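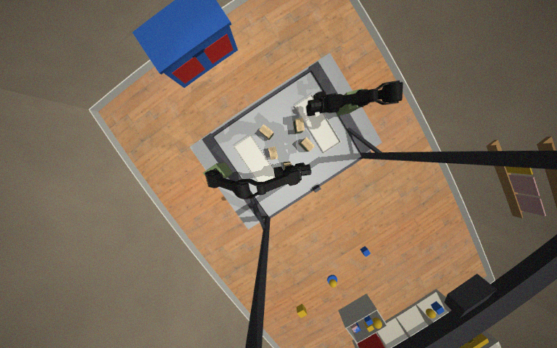 Figure 1. Two-arm block cell in simulation, seen from above. One arm is mounted on each side of the table, with a mat in front of each and small wooden blocks on the tabletop.

4. What changed on the floor

I should say up front that I went into this part of the study expecting to write mostly about speed. I had the logs, I had a nice spreadsheet, and I figured the interviews would fill in a bit of color around the edges. Then I spent nine weeks at Bandness, the small firm where the block cell went in, and the spreadsheet ended up being the least interesting thing I brought home.

4.1 Who does what now

Before the cell, sorting and placing blocks for the wooden puzzle sets was hand work, done by people standing across a bench from each other. They talked all day. Szu-yu Kong, who had been on that bench longer than anyone else I met, told me she could set out a full tray without looking down, and I watched her do it (twice, because I asked her to show me again!). Her job now is to set up the layouts in the simulator, run them, and decide which ones are good enough to go to the real table. She still calls it "sorting," and so does everyone else.

The simulator we used is our own build, called Nullcombe. The table in Figure 1 is the one operators work with on screen. They can move the blocks and the mats, and they can change which arm goes first. Early on we only let them change the blocks. That was a mistake on our part, and Kwok-wai Huang pointed it out on the first Wednesday. His complaint was that we had taken a job with a hundred small choices in it and left him with one. We opened up the rest of the settings the week after, and the mood in the room got noticeably better.

4.2 What the logs say

Over the study the operators ran 1534 layouts in Nullcombe and passed 1198 of them on to the real cell. The other 336 were held back, and I got curious about those, so I sat down with Yee-man Kwok and went through a stack of them one by one. I had assumed they would be failures, with dropped blocks or arms stopping short. Plenty were. But a good number had run cleanly in the simulator and were held back anyway, with notes like "arm 2 crosses too late" or just "don't like it."

Yee-man was patient with me about this. When both arms reach toward the middle of the table close together in time, she said, the real cell tends to pause, and a pause means somebody has to walk over and clear it. She had learned to spot it from the way the arms started out, well before they got anywhere near each other. We had no measure for that in the software. We do now, and it's a plain copy of what she told us, worked out over two long afternoons and a lot of tea.

4.3 Pay, pace and company

The pay question came up in every single interview, usually before I'd found my pen. Layout work was graded the same as bench work for the whole study, and the operators thought that was wrong. I think so too, for what it's worth. King-fai Tsai, the shift lead, had put in for a new grade in October and was still waiting when I left.

Pace was harder to pin down. Three people said the day felt shorter and two said it dragged, and one person said both in the same interview. The screen work comes in bursts: set up a layout, run it, wait, look, change something, run it again. Some people loved the waiting. Others found it exhausting in a way the bench never was, and they described going home tired with nothing to show for it in their arms or back.

And then there's the company. The bench had two sides and people faced each other. The new desks are in a row. I didn't think to ask about this at all until Tamsin Kingi brought it up, 25 minutes into an interview that was supposed to be on error handling. She said she now knew less about her coworkers' kids than she had in the spring. After that I asked everybody, and almost everybody had a version of it. By the time I left they had pushed two of the desks together on their own, and the layouts coming from that pair were usually talked over out loud before either person hit run. Our logs credit each of those to a single operator, so the per-person numbers for the last two weeks should be read with that in mind.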